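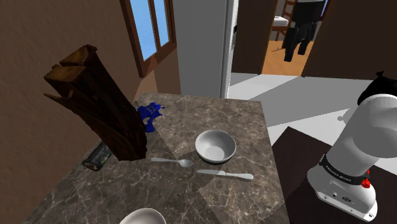 # How a Country Decides Who May Visit

*A guide for young readers, ages 8 to 11, from the Tuker Children's Travel Library*

When people travel from one country to another, they cross a border. A border is the line where one country ends and the next begins. Some borders follow a river or the top of a mountain range. Others are straight lines drawn on a map many years ago. Each country makes its own rules about who may come in and how long they may stay.

## What is a passport?

A passport is a small book that a government gives to its own people. It shows the person's name, date of birth and photograph, and it names the country that the person belongs to. Babies often need passports too. A baby's photograph can be difficult to take, as the eyes usually have to be open and no one else may appear in the picture.

Most passports must be replaced after a number of years. Children's faces change quickly, so in many countries a child's passport lasts for a shorter time than an adult's.

## What is a visa?

A visa is permission to visit a country. It may be a sticker on a page of the passport, a stamp, or a record kept on a computer. Travelers from some countries need a visa before they leave home. Others may visit for a short time without one. This depends on agreements between the two governments, and the rules can change.

Families should look up the rules well before a trip. A travel agent may help with this, but the government of the country being visited has the final say.

## At the border

At an airport, travelers line up after leaving the plane and show their passports to an officer. The officer may ask questions such as these:

- Where are you staying?
- How long will you be here?
- Who are you traveling with?

Children are sometimes asked to say their own names. It is fine to answer quietly, and it is fine to hold a parent's hand. Some airports have gates with a machine that compares the traveler's face with the passport. Young children may not be allowed to use these and will go to an officer with their family.

After this comes **customs**. Customs officers look at the things people bring with them. Fresh fruit, meat, seeds and soil are often not allowed, because they can carry insects or plant diseases. If you have an apple left over from the plane, tell an adult before you reach customs.

## A border on a train

Jaxon Pelletier was nine when he took a night train with his aunt, Romana Polák. He wrote to our library in October:

"I was in the top bunk. A man in a uniform knocked and my aunt gave him our passports. He looked at me and then at my picture. My hair was shorter in the picture. He stamped both of them with a little train on the stamp! Then I could not get back to sleep for 35 minutes."

Many passport stamps show how the traveler arrived. A small picture of a train, plane, ship or car may be printed in one corner.

## Borders without a stop

In some parts of the world, neighboring countries have agreed that travelers may usually cross without stopping. A road sign may be the only thing that shows where the new country starts. Travelers should still carry their passports or identity cards – checks can take place at any time.

## Words to know

**Border:** the line between two countries

**Citizen:** a person who belongs to a country and has rights there

**Customs:** the office that checks goods coming into a country

**Embassy:** an office that one country keeps in another, where its citizens can ask for help, for example if a passport is lost

## Something to try

Make a passport for a country of your own. Fold three sheets of paper in half and staple them along the fold. Choose a name for the country, design a cover, and draw yourself on the first page. You may then make a stamp for each room you enter at home.

*Text by Hui-mei Yip. Checked for young readers by Siamak Mohammadi.*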